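Ticket: Bedarfsliste aus Grimen enthält 11 Greifer für 5 Tische
Projekt: Puko (Tischabräumen, Ausbaustufe Testfläche)
Eröffnet: 2. April 2026
Kategorie: Beschaffung / Export
Priorität: hoch (vom Melder gesetzt), normal (vom Support gesetzt), hoch (vom Melder noch einmal gesetzt)
Status: geschlossen mit Restpunkt

Meldung

Guten Tag, wir planen in Grimen die Ausstattung für unsere Testfläche. Geplant sind 5 Tische mit je einem Arm, also nach unserem Verständnis 5 Greifer, dazu Wechseladapter, sofern nötig. Der Export „Bedarfsliste Einkauf“ kommt auf 11 Greifer und bietet uns unter „Empfehlungen“ noch eine Wandhalterung für die überzähligen an. Die Halterung gefällt uns, aber wir haben keine Wand dafür.

Die Szenen stammen aus dem Simulator von Jaiswal und sind über die normale Schnittstelle eingelesen, ohne Handarbeit. Ein Greifer steht in der Liste mit 3.000 Euro, ein Wechseladapter mit 600 Euro. Man kann sich ausmalen, wie der Einkauf geschaut hat. Er hat die Liste kommentarlos zurückgeschickt, was bei uns als Kommentar gilt.

Versucht haben wir bisher: Export wiederholt, Export als anderer Nutzer, Export nach Neustart, Export nach der Mittagspause. Die Zahl ist stabil, das muss man ihr lassen.

Rückfrage Humodska Support, erste Ebene

Vielen Dank für Ihre Meldung. Bitte prüfen Sie, ob der Browser-Zwischenspeicher geleert wurde, und übermitteln Sie eine Ansicht der betroffenen Szene.

Nachtrag Melder

Zwischenspeicher geleert. Jetzt bin ich überall abgemeldet und brauche weiterhin 11 Greifer. Betroffene Szene, Tisch am hinteren Ende der Fläche:

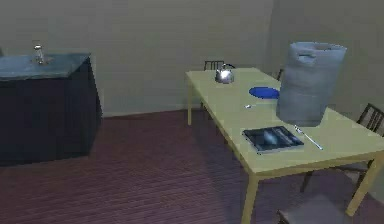 Unser Budget für die Ausbaustufe wurde im Januar beschlossen und sieht für Greifer genau eine Zeile vor. Diese Zeile ist kurz. Wir haben damals bewusst einen Mehrzweckgreifer pro Arm angesetzt und die Spezialfälle über Wechselbacken geplant. In Grimen ist das unter „Strategie: gemeinsam nutzen“ auch so eingetragen. Schwierig genug ist die Auswahl trotzdem: Der silberne Kessel will am Bügel gefasst werden, der blaue Teller liegt flach auf der Platte, und beim dünnen Besteck rechts kommt es auf die Fingerspitzen an. Dass man dafür mehr als ein Backenpaar braucht, bestreitet hier keiner. Es sollen aber Backen sein und keine kompletten Greifer mit eigener Steuerung und eigenem Koffer. Der Koffer ist übrigens ebenfalls in der Liste.

Humodska Support, erste Ebene

Vielen Dank. Wir haben die Szene geöffnet und können die Bedarfsliste nachvollziehen. Das Verhalten entspricht der Konfiguration. Können wir das Ticket schließen?

Nachtrag Melder

Nein.

Humodska Support, zweite Ebene

Übernommen. Ich habe mir Ihr Projekt angesehen und folgende Prüfungen gemacht, damit Sie es bei sich nachstellen können.

Prüfung 1: Strategie

Die Einstellung „gemeinsam nutzen“ ist auf Projektebene gesetzt. Die importierten Szenen bringen aber eine eigene Einstellung mit, und die steht auf „je Objektklasse“. Die Szene gewinnt gegen das Projekt. Das steht so im Handbuch, in einem Anhang, den ich selbst suchen musste.

Prüfung 2: Objektklassen

Geschirr, Besteck und Behälter werden aus Jaiswal als getrennte Klassen übernommen. Für jede Klasse schlägt Grimen einen eigenen Greifer vor, sobald die Griffart abweicht. Ich habe testweise die Klasse Besteck mit der Klasse Geschirr zusammengelegt. Die Liste sank. Danach stand allerdings bei den Löffeln „zerbrechlich, stapelbar“, das habe ich wieder rückgängig gemacht.

Prüfung 3: Größter Behälter

Nach dem Umschalten der Szenen auf die Projektstrategie bleibt noch ein einzelner Zusatzgreifer übrig. Er hängt am großen Behälter. Grimen schätzt die nötige Öffnungsweite nach dem Durchmesser und ignoriert die Grifföffnungen oben im Rand. Wenn man das Fass an einer der beiden Öffnungen anhebt, reicht Ihr geplantes Modell von der Öffnungsweite her aus. Ob es auch von der Traglast her reicht, hängt davon ab, was Sie als Füllung eintragen. Bei Ihnen steht dort „unbekannt“, und mit „unbekannt“ rechnet Grimen vorsichtshalber wie mit „voll“.
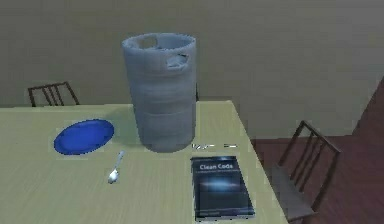
Prüfung 4: Buch

Beim Buch fehlt die Objektklasse ganz. „Clean Code“ wurde beim Import unter „Sonstiges, weich“ einsortiert, und für „weich“ schlägt das Programm einen Sauggreifer samt Kompressor vor. Klasse von Hand auf „Quader, starr“ setzen, dann verschwindet der Kompressor aus der Liste. Inhaltlich möchte ich mich zu dem Titel mit Blick auf unseren Importcode nicht äußern.

Prüfung 5: Wechseladapter

Die Adapter werden pro Greifer gerechnet. Mit der korrigierten Liste fallen sie auf die Zahl der Arme zurück. Falls Sie Backen ohne Werkzeug tauschen möchten, lassen Sie die Adapter drin. Falls jemand bei Ihnen einen Inbusschlüssel besitzt und ihn wiederfindet, können Sie die Position streichen.

Nachtrag Melder

Alles nachgestellt. Strategie in den Szenen umgestellt, Buch ist jetzt ein Quader, Füllung des Fasses auf „leer“ gesetzt. Voll hebt es bei uns sowieso keiner, auch der Arm nicht. Der Export kommt auf 5 Greifer und 5 Adapter. Die Adapter bleiben drin, denn die Sache mit dem Inbusschlüssel haben wir geprüft.

Für die neue Vorlage an den Einkauf bräuchte ich noch zwei Auskünfte. Gilt der Preis von 3.000 Euro auch bei der kleineren Stückzahl? Und lässt sich die Strategie beim Import aus Jaiswal dauerhaft festnageln? Sonst steht nach der nächsten Szene wieder ein Koffer in der Liste.

Humodska Support, zweite Ebene

Zum Preis: Grimen zeigt den hinterlegten Listenpreis, unabhängig von der Menge. Verbindlich ist erst das Angebot vom Vertrieb, das Sie bitte mit der korrigierten Liste anfordern. Bitte nicht mit der alten, der Vertrieb hat sie nämlich schon gesehen und sich gefreut.

Zur Strategie: Unter „Import, erweitert“ den Haken bei „Szeneneinstellungen übernehmen“ entfernen. Der Haken setzt sich nach jedem Update von selbst wieder. Dafür habe ich einen Fehlerbericht angelegt.

Nachtrag Melder

Haken entfernt, Angebot angefordert, Einkauf hat „ok“ geschrieben. Von meiner Seite kann das Ticket zu.

Abschluss

Ursache: Szeneneinstellung überschreibt Projektstrategie; fehlende Objektklasse; Füllung nicht angegeben.
Lösung: siehe Prüfung 1, 3 und 4.
Restpunkt: Haken nach Update kontrollieren. Die Wandhalterung wird weiterhin empfohlen.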